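Ticket: left wrist pose drifts on tabletop teleoperation cell
Site: Sodley
Cell software: Prorkov
Opened: Thursday, April 4, 2019
Priority: normal

Symptom. The left wrist pose wanders while the hand is held still on the table. The right stays within limits. Prorkov logs a jump of 7 mm, then recovers after 300 ms. It repeats at irregular intervals and is worse after a glove change.

Set-up. Gloves on both hands, one controller strapped to the back of each. Finger data and wrist pose arrive on separate channels and are merged in Prorkov at 100 Hz.

Check 1, strap and mount. Zero pose taken with both hands at the near side of the table, palms down. Left strap taken up one notch, zero pose repeated. Jump still present.
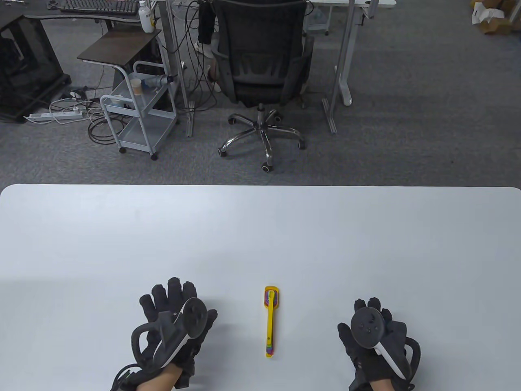 Fig. 1. Gloves and controllers at the table, yellow utensil between the hands.

Check 2, channel timing. Left pose packets arrive late in bursts. Receive buffer raised from 300 to 800 packets. Bursts are absorbed but the jump remains, so the buffer has been put back. Left and right controllers swapped over: the fault stayed with the left side. Controller ruled out.

Check 3, offset file. The file loaded for the left wrist dates from September and belongs to the old Gazi mount. The right file is current. Gripper camera calibration checked at the same time, no change needed.
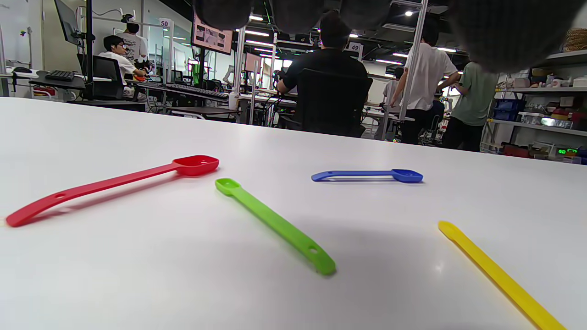
Does the offset file have to be redone after every glove change?
Only if the mount plate has been taken off the glove. For a change of liner, repeat the zero pose and carry on.

Action. New left offset file written and loaded, old one moved to the archive folder. Spoon sorting task restarted with the mixed set. 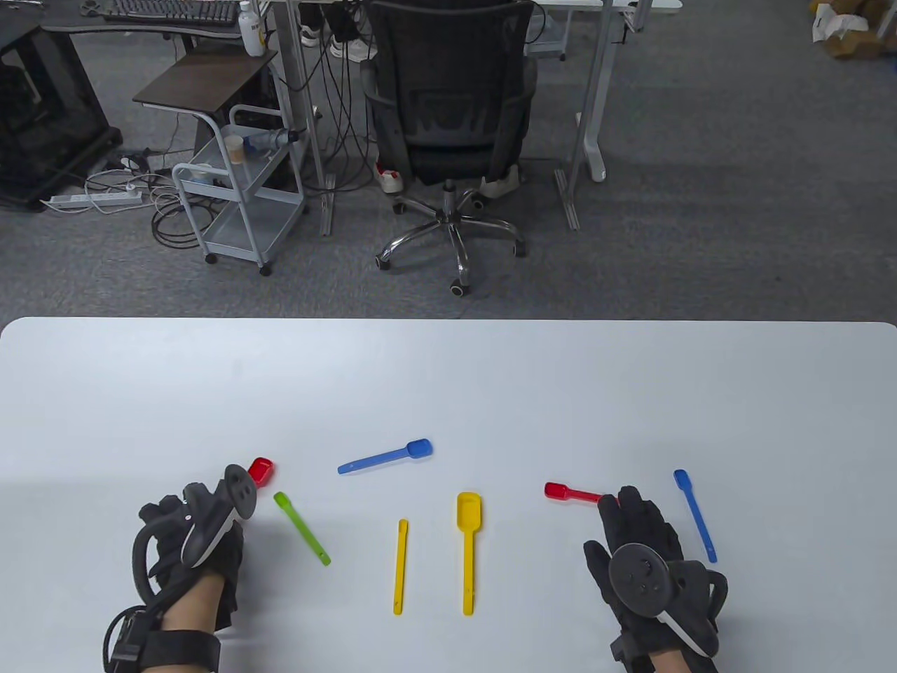
Jolemell support replied that the late packets are a separate fault and asked for the raw log from the left channel, with the buffer at 300, before the ticket is closed.

Log attached. Status: open, waiting on Jolemell.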